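Lecture 6: Learning Cloth Manipulation from Multi-View Demonstration
Course notes, February. Instructor: Anastasia Sarantis

6.1 Setting

We continue with the Fostmont household data. The policy receives joint positions plus two kinds of video: a head view and a wrist view. Recall from Lecture 5 that a cloth has no compact state vector. The usual workaround is to predict actions directly from images, which moves the state problem into the encoder.

The wrist view is useful near contact and poor elsewhere. Blur and close fabric can take up most of the image, so its features should be weighted by context.

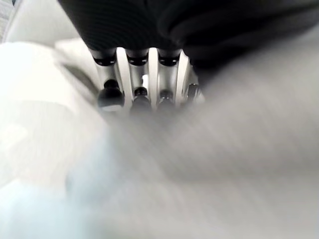

Fig. 6.1. Wrist view. Fingers at the lower edge of a black fabric; the foreground is heavily blurred.

6.2 Action chunking

At each step the network outputs a chunk of 20 future actions. Overlapping chunks are averaged with exponentially decaying weights. A long chunk smooths the motion but reacts late when the cloth slips. A short chunk reacts sooner and tends to stall before the grasp.

Low contrast between cloth and furniture makes grasp selection harder. A segmentation mask trained on colored towels will not carry over to pale fabric on a pale seat.

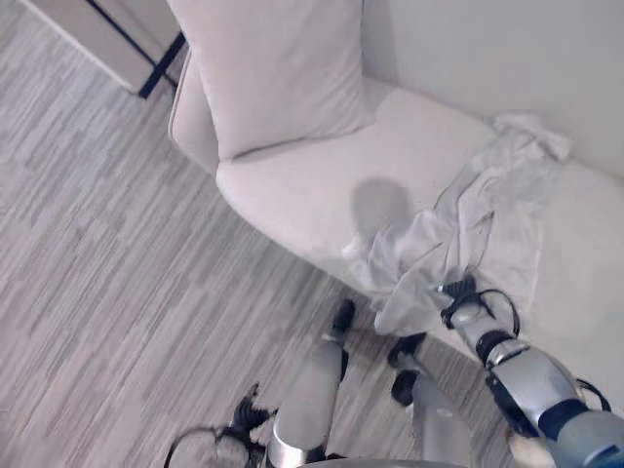
The Stamescombe baseline therefore drops the mask and trains the encoder end to end on 3490 demonstrations. Failed grasps are kept in the set if the operator recovered, since recovery segments supply states the policy would otherwise meet only at test time.

6.3 Tension as an implicit signal

No force reading is used. Tension must be inferred from wrinkle direction and sag – both visible from the head.
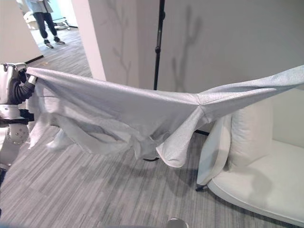
Fig. 6.2. Head view. Gripper holding one corner; wrinkles radiate from a crease at middle right.

The Andero variant adds an auxiliary loss that predicts the crease point in image coordinates. The gain is small when training data is plentiful.
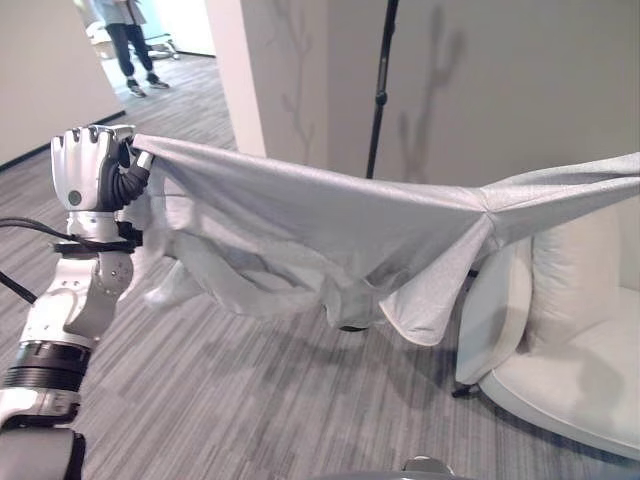 Fig. 6.3. Head view. Tension lines converge near the right side; the center of the cloth sags.

Reading: Weerakoon notes, section on temporal averaging.
Exercise: derive the averaging weights for a chunk of length 20 and state the delay they introduce.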